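Kudside Price Tracker - User Guide
Home | Guides | Data Sources | Forum | Contact
4 min read

Section 3: Setting up an inflation series

Kudside can plot rising prices, growth in the money supply, or both on one chart. The two series are stored separately and need separate settings.

1. Open the Series menu and choose New.
2. Type a name of up to 23 characters. Names can't be changed after the first import.
3. Under Type, select Price Index or Money Stock.
4. Click Import and pick your data file. Each file can hold up to 500 rows.
5. Set the base month. The program gives that month a value of 100 and rescales the rest.

Note: If your file has a blank row, the import stops there and keeps what it has read so far. Remove the row and import again.

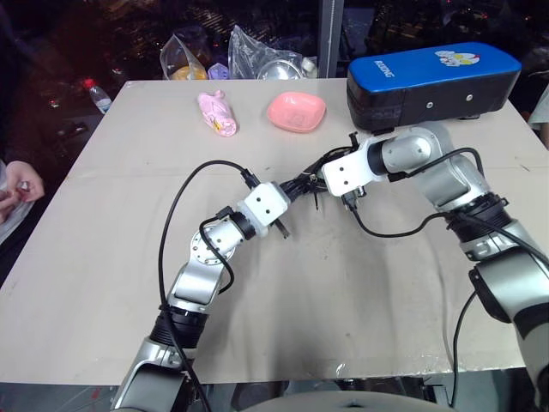
Neema Ogola writes that her money stock line came out flat until she changed the base month from August to January, where her file begins. A base month outside the range of the file is accepted without a warning, so check it before you go on to step 6.

6. Choose Percent Change and set the interval to 12 months for a yearly rate.
7. Click Add to Chart. Repeat steps 1 through 6 for the second series, then add it to the same chart.
8. Turn on Two Scales if one line is much steeper than the other.

Caution: Two Scales can make unrelated lines look as if they move together. Label both axes before you print or share a chart.

Error 1516 means the dates are out of order. Sort the file by date, oldest first, and save it again. Error 2049 means a price column contains text - usually a currency sign or a footnote mark.

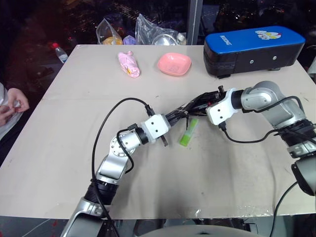 Fig. 3-2. Two arms over a covered tabletop.

9. To save your settings, choose Keep as Template. Templates store the type, base month and interval but leave out the data.

Seasonal adjustment is covered in Section 4.

Contact Kudside Support | © Kudside | Back to top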